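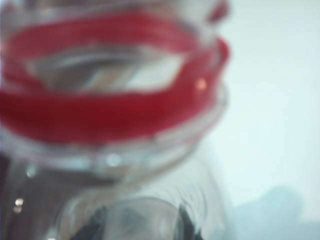

Seeing Through It: Software for Robots That Handle Clear Plastic

A clear plastic container with a red band at its neck is one of the harder things you can ask a robot to pick up. A person does it without looking. For the software team at Asteck, it has taken up most of the work since March.

Asteck writes control and perception software for small robot arms. Its customers run packing benches and sample rooms, places where the same few kinds of container come past all day and somebody has to move them from one spot to another. Most of those containers are see-through. The company put off dealing with them for a long time and sold its first product, Pirner, with a line in the manual saying that transparent items were not supported. Customers bought it and used it on transparent items.

Pirner is a grasp planner. It takes a depth image, finds surfaces, and proposes places for the fingers to close. On a cardboard box or a metal can it does well. On clear plastic, the depth image often has a hole where the object should be, or shows the table behind it, or a mix of both. The planner then proposes a grasp on the table, or on nothing. The engineers have a folder of these and call them ghosts.

What a wrist camera gets

The team's answer was to lean on the camera at the wrist and less on the depth sensor overhead. A wrist camera goes where the hand goes, so it gets a closer view with every inch of the approach. The trouble is that the last few inches are the worst for picture quality. Up close, the container swells until it fills most of the view and everything goes soft. The edge of the clear wall fades into a pale background with no line between them. Dark shapes show through the body, bent by the curve of the plastic, and there is no good way to tell from one picture what they are or how far off they are.

The red band survives all this. It is blurred too, but it is still red, and against gray and white it stands out well enough to follow. It also wraps around the neck, so its shape says something about how the container is tilted. A wide loop seen from the front means one thing to the software and a thin one means another.

That became the basis of the new tracker, which the company calls Barasa. It looks for one feature with a strong color, fits a curve to it, and works out the pose of the neck from the curve. It does not try to find the clear walls at all. The size of the body comes from a table the customer fills in when setting up the job.

The fit is the slow part. When the band runs out of the picture on one side, the tracker has only part of the loop to work with, and several different tilts will match it. Early versions picked the best match in each picture and moved on. The arm would twitch as the answer flipped between two tilts. The current version carries 2 guesses forward and drops one when the other has been ahead for long enough. It made the code longer and the arm calmer.

Glints

Highlights were the next problem. Clear plastic throws small round spots of light, and a shiny colored band can carry one too, right on its outer curve. The tracker's color test would reject the pixels in the spot, leaving a gap, and the curve fit would bend toward or away from it depending on where it fell.

The first fix was to paint over bright spots before the fit. It worked on the bench and failed near a window. The second fix, still in use, is to mark bright pixels as unknown and let the fit ignore them. A bright spot on the clear shoulder gets the same treatment, although there it matters less.

There was talk of using the highlights as clues, given that a spot slides along a curved surface in a predictable way as the camera moves. One engineer spent several weeks on it. It needs to know where the lights are, and customers move their lights.

Planning the last stretch

Better tracking did not help much until the planner changed as well. Pirner used to look once, plan the whole motion, and carry it out. Barasa sends a new pose with each camera image, so the plan has to bend as it goes.

The team split the approach in two. For the far part, the arm follows a normal planned path and checks for collisions. For the near part, a simple controller steers the hand straight from the tracked pose, with a limit on how far it may stray from the original plan. If it hits the limit, it stops and backs out along the way it came. Backing out was argued over for some time. A stop is easier to reason about, but a stopped hand beside an open container is a nuisance for whoever has to clear it.

The controller also slows down when the fit gets worse. Customers notice this and ask whether something is wrong with the motor. The manual now has a paragraph on it.

Tools for looking at failures

Most of the team's hours go into logs. They use an in-house viewer named Clikgate, which plays back camera images next to the tracker's guesses and the commands sent to the arm. A person can stop on any image, change a setting, and rerun the tracker from that point to see whether the outcome would have differed up to the next command.

The test set stands at 2,573 recorded approaches, of which 1,371 involve clear containers. Each change to Barasa is run against all of them overnight. For a while the team only looked at the total score. Then an update raised the score and broke every approach from the left, so the nightly report now breaks results down by direction, by lighting, and by how much of the band is in view.

Labeling is done by hand, and it is slow for the same reasons the tracking is. Two people marking the same blurred rim will put it in different places. The team labels the band on every image and the rim only where both labelers agree, and 900 approaches have no rim label at all. They are still used for the band.

What is left

Containers with no colored part are still out of reach. So are ones where the band matches the background. Asteck has a trial version that learns the look of clear edges from examples, and it does well on the shapes it was trained on. It runs too slowly for the near part of the approach, and the team is trying it in the far part, where there is more time.

Contents are the other open item. Anything dark in or behind the body changes how the whole thing looks, and the tracker copes by not looking there. Some customers want to know if a container is full before the hand closes on it. For now they are told to weigh it.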